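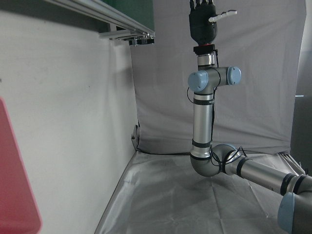
Ruairi Cairns has spent most of his working life measuring the hardness of water, and he would like people to stop asking him whether theirs is safe to drink. It almost certainly is, he says. Hardness is a plumbing question.

Cairns trained as an analytical chemist and worked for Tritel, a contract testing laboratory, before moving into building services. For the past 11 years he has advised owners of apartment blocks, schools and small hospitals on scale, corrosion and the treatment of hot water systems. Our conversation was meant to cover softeners. It spent a good deal longer on kettles, valves and the wording of test reports.

"Hardness is dissolved calcium and magnesium," he says. "It gets reported as milligrams per litre of calcium carbonate, and that confuses people straight away. The lab hasn't found calcium carbonate in the sample. It has measured calcium and magnesium and expressed the total as if it were all calcium carbonate. It's an accounting unit."

The reporting convention has consequences. A building manager who receives a result of 200 will often assume that 200 milligrams of chalk are going to fall out of every litre. Cairns says the amount that precipitates depends on temperature, on alkalinity, on pH, and on how long the water sits against a hot surface. Two supplies with the same hardness figure can behave quite differently in the same water heater.

"I ask for the alkalinity first. If somebody sends me a hardness number and nothing else, I send it back. With both I can tell them how much of the hardness is temporary, meaning the part that comes out when you heat it. The permanent part mostly stays in solution at domestic temperatures, and it's not what is blocking their shower heads."

He draws the same graph for nearly every client, with temperature along the bottom and scale deposited up the side. The line stays low through the range used for hand washing and then climbs. Many of the systems he is called to are being run hotter than their controls suggest, generally through a faulty sensor or a sensor fitted in the wrong place.

"You find a thermostat pocket that was never filled with paste, so there's an air gap around the probe. The probe reads low. The heater keeps going. The element surface is far hotter than the stored water, and the scale forms on the element. Then the scale insulates the element, so the surface gets hotter again."

Turning the storage temperature down is the obvious response, and he warns against it. Stored hot water has to be kept hot enough to control bacteria, legionella in particular, and the margin is set by health regulations which vary from place to place. He will not recommend a setting over the telephone.

"People read that scale gets worse above a certain temperature and they drop the tank to 50 to protect it. Now they've traded a maintenance problem for a health problem. Fix the sensor, check the true temperature with a calibrated probe, and leave the storage temperature where the local rules put it. Scale you manage some other way."

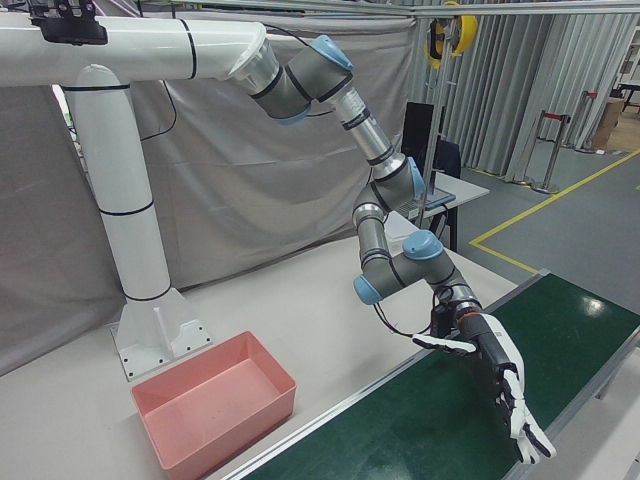
The other ways are mostly old. Ion exchange softeners, which swap calcium and magnesium for sodium, remain the method he specifies most often for large hot water plant. The chemistry has not changed much in decades. Resin beads hold sodium ions, the hard water passes over them, calcium and magnesium are taken up and sodium is released. When the resin is exhausted it is flushed with brine, and the cycle begins again.

Most of the failures he sees are in the brine side. Salt bridges form in the tank, leaving a hollow under a solid crust, and the unit regenerates with plain water. The control panel records a completed cycle. From the outside everything is in order, and hard water goes straight through.

"A panel tells you that a valve moved," Cairns says. "It doesn't tell you the water is soft. I want a hardness test at the outlet, done by a person, written in a book. A drop kit costs next to nothing and takes a minute."

He recalls a school block where the log had been kept faithfully for 14 months. Each week's entry gave the date, the initials of whoever had done the round, and the word OK. When he asked what had been checked, he was told that the green light was on. The softener bypass had been left open after a service the previous March, and none of the hot water in the building had passed through the resin in that time.

"Nobody had done anything dishonest. The form had a box for OK, so they wrote OK. I changed the form so that it had a box for a number. That was the whole of my recommendation, apart from closing the bypass. They seemed to feel I'd overcharged."

He is more guarded on the subject of scale inhibitors that do not soften. The category takes in phosphate dosing, which he regards as sound within its limits, and a range of magnetic and electronic devices clamped to the outside of a pipe, on which he has been collecting results since his laboratory days. Some trials show a reduction in scale. Others, in similar pipework, show none.

"I don't say they never work. I say I can't predict when they will, and I can't design a system around something I can't predict. If a client has one already and the heat exchanger is clean, I tell them to leave it where it is. If the exchanger is fouled, I tell them to stop relying on it."

Asked what evidence would change his mind, he gives a detailed answer. He would want paired heat exchangers on the same supply, run at the same flow and the same surface temperature, with one treated and one left alone. After a fixed period both would be opened, descaled with acid, and the calcium recovered from each measured. Then the device would be swapped to the other line and the whole thing repeated. He has seen the first half of that procedure done several times and the second half done once, at Steyn, a district heating site where he was consulting. The result was a small effect that stayed with the pipe when the device was moved.

"One line had a rougher bore. That was all it was. If they hadn't swapped over they would have published."
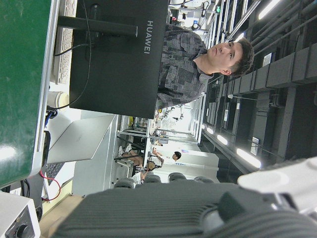

For householders his advice is short. Descale the kettle with citric acid, which rinses out more easily than vinegar and does not leave a smell. Use cool water for dissolving the crystals and add them slowly. Never mix a descaler with bleach. Keep acid away from marble and limestone benchtops, which are themselves calcium carbonate and will etch within seconds. Shower heads can be taken down and soaked in the same solution, though plated finishes should not be left overnight.

He is less strict about dishwashers than the manufacturers are. A machine with a built-in softener should be set to the local hardness figure, which most suppliers publish, and the salt topped up when the indicator comes on. Owners in soft water areas can often run with the softener at its lowest setting or switched off, depending on the model. He thinks a good many machines are still on whatever setting they left the factory with.

"Over-softened water with a lot of detergent will etch glassware. People see cloudy glasses, assume it's scale, and turn the softener up. Wipe the glass with a bit of vinegar. If the cloud goes, it was scale. If it stays, the surface of the glass has been damaged and you need to go the other way."

Very soft water brings its own difficulties. Cairns spent two years on a copper corrosion problem at Dodura, a retirement village on a rainwater and bore blend, where pinhole leaks were appearing in cold pipes that had been in the walls for less than a decade. The hardness was negligible. So was the alkalinity, and the pH moved about depending on which source was running. The remedy was a limestone contactor — a vessel of crushed stone that the water passes through slowly, picking up a little hardness and alkalinity on the way.

"I had to write to the residents and explain that we were going to put back what they'd been told all their lives to take out. There was some correspondence."

The leaks tapered off over the following year. He is careful to say that the village also replaced its worst pipe runs during that period, and that he cannot separate the two effects. He has asked for three lengths of the original pipe to be cut out and sent to him when the next wing is renovated, so that he can section them and look at the pits.

His current work is on plate heat exchangers, which have narrow channels and foul quickly when they do foul. He has been comparing pressure drop against outlet temperature as an early sign of scale. Pressure drop is easier to log, but it also responds to debris, and a clogged strainer upstream will look much the same as a scaled plate. Outlet temperature is slower to move and harder to mistake. At present he records both, with the strainer cleaned on a fixed schedule and the cleaning noted beside the readings.

The instrument he trusts most is a secondhand Briltov conductivity meter he bought when Tritel cleared out its stores. It does not measure hardness at all. It gives total dissolved ions, and since an ion exchange softener swaps one set of ions for another, the reading barely changes between inlet and outlet.

"Clients see me use it and think I'm testing the softener," he says. "I'm checking whether there's brine getting past the rinse. For the softener I use the drop kit, same as I tell them to."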